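**Gripper trial, bimanual cell: October meeting, Stonmont building, 2:00 p.m.**

Present: Yurii Kuzmenko (chair), Nkechi Amadi (notes), the two technicians from the Grondesov side, and Preser's applications engineer by phone for the first half.

Last month's minutes were accepted with one small fix: the loaner controller came from Holovko, and we had written Preser. Sorry to both!

**1. Where the plate task stands**
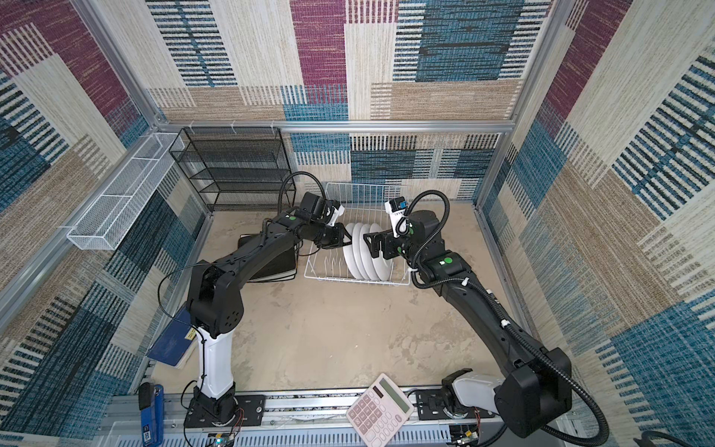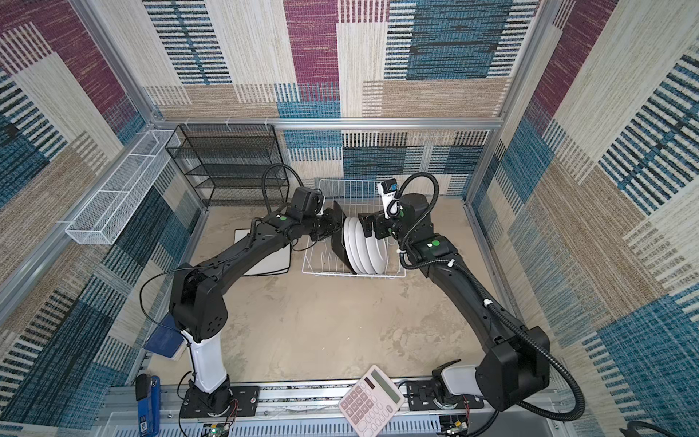
Yurii opened by saying how pleased he was with how much ground we've covered, and then went straight to the question we've been circling for weeks, whether to keep the current fingers or move to the Preser set with the softer pads. The case for staying put is mostly that everyone knows how these behave by now and the force limits are already tuned. The case against came up as soon as we got to talking about the rack, where the plates stand so close together, with the edges overlapping in places, that a finger has only a sliver of rim to work with. Nkechi felt that a thinner tip would help there more than a softer one, and after a good long back and forth the group mostly came around to her view, though Yurii would still like to see both tried before anybody orders anything. Preser can send a thin-tip pair on loan.

We agreed to run 40 trials per finger set, 20 with the left arm leading and 20 with the right, and to score a chipped rim as a fail no matter where the plate ends up.

**2. Wrist cameras**

The Grondesov folks asked whether the wrist view is enough by itself once both grippers close in on the rack from opposite sides. Their worry is that each arm gets in the other's way, and the overhead view doesn't always make up for it. Nkechi offered to go back through the saved runs and pull out the ones where the plate edge was lost during the approach. It's a tedious job and we're grateful to her. We'll leave the mounts alone until she reports, so please, no "quick adjustments" in the meantime.

**3. Controller comparison**

The Holovko unit has now logged more than 3,000 cycles with no dropped packets. The old controller still feels smoother on slow moves, and one of the technicians thinks this is just our filter settings. We talked about it for quite a while and didn't settle it. He'll copy the settings across and run the slow approach on both.

**4. Cable routing**

Short item. The loops over the wrists are fine at the present reach, but we'd like a little more slack before anyone tries the far corner. Yurii will order longer sleeves.

**Actions**

- Yurii: confirm thin-tip loan with Preser; order sleeves
- Nkechi: review of lost-edge runs; scoring sheet
- Grondesov technicians: matched filter settings, slow approach on both controllers

Next meeting in November, same room.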